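Last updated: Apr 1, 2023
Reading time: 3 minutes

Saturday, evening

I slept badly and woke up before the alarm, so I made tea and sat in the kitchen with my notebook. I want to write here again every week, as I did before we moved to Arkovau. In the winter I wrote almost nothing, and now when I look back the months are like one long gray day.

In the morning I went to the market with Henrike. She was looking for onions and I was looking for tomatoes, and we both came home with other things. The tomatoes at this time of the year are expensive and most of them have no taste. The man at the corner stand let me smell one, and it smelled of something, so I bought it together with four smaller ones. That makes 5 in my bag, and I paid more than for the cheese. My mother would have laughed at me. She did not buy one tomato before June in her whole life.

I have been thinking about tomatoes very much, because of the recipe. Gheorghița Moldovan gave me her recipe for the sauce, and she gave it in grams. I was surprised by this. In my family everything was measured with the hand or with a glass, and if you asked how much salt, the answer was "enough." Gheorghița weighs everything, also the garlic. Her recipe says 882 grams of tomatoes, and I asked her on the phone if this was a joke. She said no, it was the weight of what she had on the day when the sauce was good, and she does not want to change it. I understand her. When a thing is good, I also become afraid to touch it.
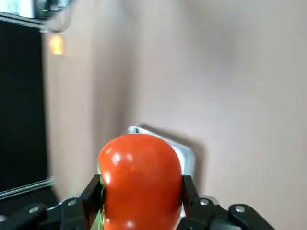
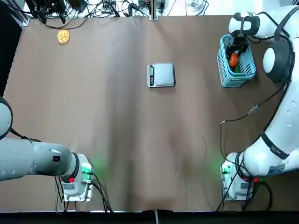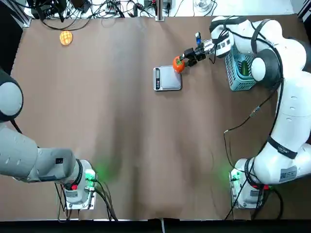 Brown paper on the table, and a tomato.

So I have decided that I will also weigh. Our old scale is from Ludger, who bought it when he started with bread and gave it to us when he stopped with bread. It is slow, and it turns itself off while I am still peeling. Two times I have lost the number and had to begin from zero. Jannik says I should write the number down after every tomato, and he is right, but I do not like to hold a pencil with wet fingers.

I learned one thing about the paper too. Before, I used the plastic cloth with the lemons, and the juice ran over it and down to my slippers. Brown paper is better. The juice stays where it falls, and after the cooking I fold everything together with the skins inside and carry it out. I only have to remember to press the folds flat first, or the small bowl does not stand well.

In the afternoon I tried half of the recipe. Half of 882 is 441, and with my expensive tomatoes I came near to it but not exactly. I peeled them in hot water as Gheorghița told me, with a cross cut in the bottom. The skin of the big one came off in one piece and I was proud like a child. Then I let the sauce cook too long, while I was talking with Efraín about his new apartment (he has 13 steps to his door and no elevator, and a piano is coming). The bottom became a little dark. It was not burned, but I could taste it.

We ate it with noodles. Jannik took a second plate and said nothing, and from him this is a compliment. I think it needs more salt and perhaps a small spoon of sugar. I wrote this in the margin next to Gheorghița's numbers, with pencil, so that I can take it away again if I am wrong.

I must still call Henrike about the onions. She bought too many and wants to give me half of them. Tomorrow I will wash the pot, which is now standing in the sink with water in it.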